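Visit notes, Bradercombe, March 19, 2019

Raffaele Grasso met us at the door and went straight to the method. His group at Ema collects folding demonstrations with hand-held grippers, then trains a policy on the wrist view alone. The target is 3000 demonstrations, and they had 32 hours of recording when we came. 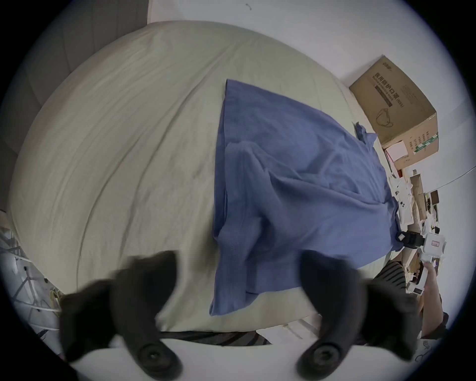 Fingers open over the blue cloth, seen from the gripper's own camera.

Grasso said the wide lens matters more than he expected. With the narrow one, the policy lost the edge of the cloth on 22 trials in a row.
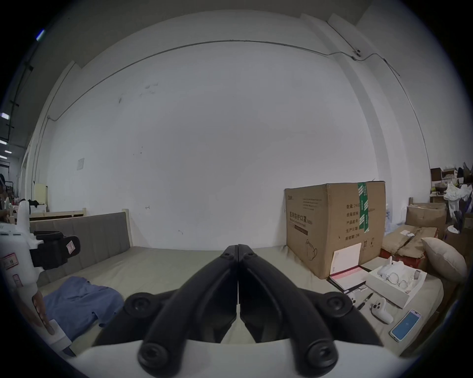 Calibration takes three minutes and is repeated for each operator. The Vullex software needs a closed position and an open one, and it drops any session where the two drift. For the closed one, the finger tips have to touch along the seam, with the housing held level. I asked about clutter on the bed, such as the phone and the game controller, and Grasso said the Schouten test set will include it. They plan to publish in October.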